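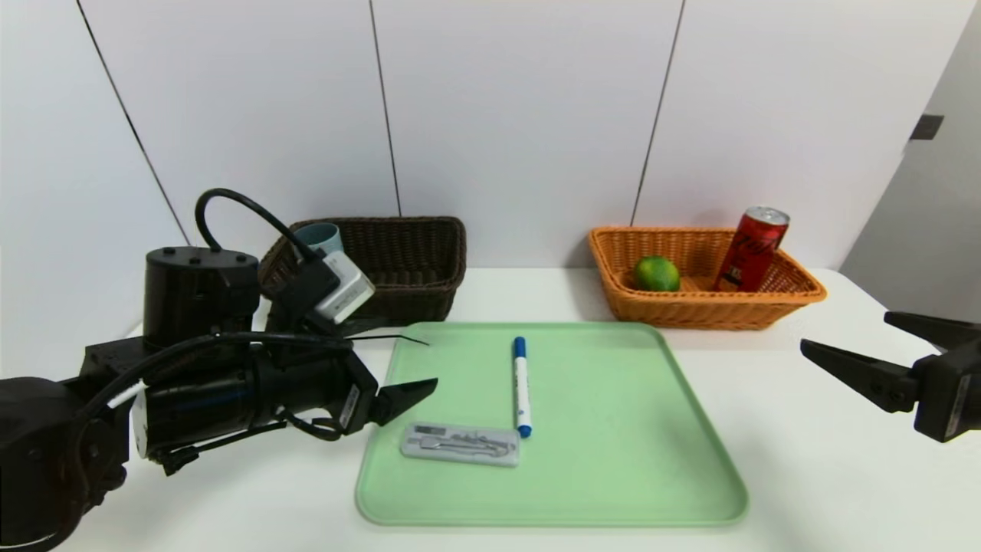
According to one early user of Usalard, the README never said which arm goes first when both of them want the same patch of table, and could I please write that down before adding more features. Fair! So I rewrote the whole thing in February, and that question gets answered first.

Who goes first

The left arm. Every time, unless you set yield: left in arms.cfg. Usalard plans both arms in one go, but when the two paths get closer than the clearance value, one arm has to hold, and a fixed rule turned out way easier to debug than the clever scoring I had before (still in the old branch if you're curious, please don't be).

What's in the repo

usalard/plan has the two-arm planner. usalard/watch reads the wrist camera and checks that the thing you asked for is still where the planner thinks it is. tools/replay steps through a saved run one tick at a time, and I use it more than everything else put together.

The tabletop task set is called Clarnano. It has 14 tasks, all tray-and-basket stuff: marker from the tray to a basket, can out of a basket, cup from one basket to the other, that kind of thing. Nine of them need only one arm. Task 11 is the handover and it's the one I'd try last.

Getting it going

Install Horimer first (that's the driver layer, version 2 or newer), then run make setup, then usalard check. If check complains about cable slack, it means a joint limit in your config lets the wrist turn further than the cable allowance. Fix the limit, don't mute the warning. I muted it once. I bought a new cable on Saturday.

Known problems

Shiny round things confuse the grasp scorer, limes especially. Woven baskets give noisy depth along the rim, so raise rim_pad if your fingers keep clipping the edge. The Brandão calibration script still writes angles in degrees while everything else wants radians. Convert them yourself for now, patch welcome.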